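Selling board games with bits missing – together or one at a time?

Board Games and Puzzles > Buying and Selling
Viewed 3,231 times

Lihua Li

My uncle moved into a smaller flat in January and I have ended up with his board games. Most are family games from the seventies and eighties, plus a couple of older ones in poor boxes. I don't play and I don't have the space, so I want to sell them.

The trouble is that hardly any are complete. One has no dice, another has the wrong rule sheet, and there is a Multia set where the board is lovely but two of the players' pieces are gone. I also have a biscuit tin of pieces that don't seem to belong to any of the boxes.

Do I sell everything as one job lot, or list each game and say what's missing? Is it worth buying spare pieces first to make sets up? And does anybody want the contents of the tin, or is that for the bin? I would like a fair price but I'm not trying to squeeze out every penny. I work full time and would like my dining table back by the summer.

Zihan Liang

List the good ones singly and sell the rest as a lot. Have a look at what each title has sold for, as opposed to what people are asking. Asking prices for old games are silly, and the same copies sit there for months. Anything that sells for less than the postage goes in the lot.

For the ones you list singly, go through the contents list. It is usually on the first page of the rules or inside the lid. Write the listing in the same order as that list and put the missing items at the top, before the nice things about the box. Buyers forgive a missing die. They don't forgive finding out when they open the parcel.

I wouldn't buy spares for anything ordinary. By the time you have paid for two pawns and the postage on them you have spent what they add to the price. The Multia set might be different. There were at least two versions and the pieces don't match between them, so check the edition on the side of the box before you order anything. I bought the wrong ones from Taron and they would only take them back at my cost.

Keep the tin. Loose pieces sell well to people who make up sets or design their own games. Tip them out on to something with a rim so they don't roll off, and put like with like – pawns, cones, counters, dice, houses, play money. Don't mix wood and plastic. You don't have to know which game they came from, but if you do, say so in the title, as that is what people search for.

On boxes: don't put tape on a split corner before you sell it. Collectors would sooner have the split. If the lid is coming apart, tie it with cotton tape or plain string and mention it. Elastic bands perish and leave a brown line on the card, and they bow the sides if they're tight. Musty ones can stand open in a dry room for a week or two. Keep them out of direct sun as the reds fade first.
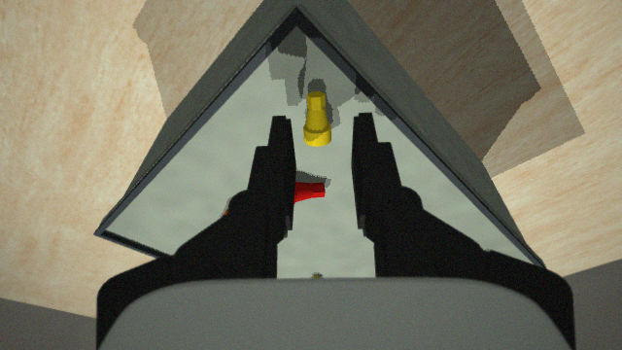 Zhuoran Tian

I'd go the other way on the spares. I sold a game last year with one piece short and had no interest at all, then found a piece in a charity shop copy and it went the same evening. People search for "complete" and never see yours if it isn't. It depends what the charity shops are like near you. Ours will let you have a tatty copy for very little, and one tatty copy can put two others right.

Agree about the tape.

Also, don't post them in their own boxes with paper round the outside. I know that sounds obvious but I have received three like that. Put the game in a carton with a bit of room on every side, fill the gaps, and bag the small pieces so they can't get out if the lid lifts. I use Stamex for the heavy ones and ordinary post for everything else.

Jiahui Deng

Try a local games club before you do any of this. Ours runs a bring and buy twice a year and you'd get rid of most of it in an afternoon. No postage.

Lihua Li

Thank you all. I went through the boxes over a few evenings with the contents lists, which took far longer than I expected. The wrong rule sheet turned out to belong to one of the other games, so that is two put right for nothing. The missing dice were in the tin.

The Multia is the earlier edition going by the side of the box, and none of the loose pieces fit it. I'm going to list it as it is, with the missing pieces at the top as Zihan suggested. If it doesn't sell I'll look for a second copy.

The rest is going to a bring and buy, as there is a club that meets at the library here and they said I could have half a table. Is there any point taking the jigsaws as well? They have never been counted and I can't face doing it.

Jiahui Deng

Take them. Mark them "not counted" and price them low, and somebody will have them. The big ones go first at ours. Put a sticker on the box and not on the picture side, and bring change, everyone turns up with notes.

Zihan Liang

Hold back any wooden jigsaws until you've looked them up. The older hand-cut ones can be worth more than the games, even with a piece gone. Cardboard ones, as Jiahui says, just get shot of them.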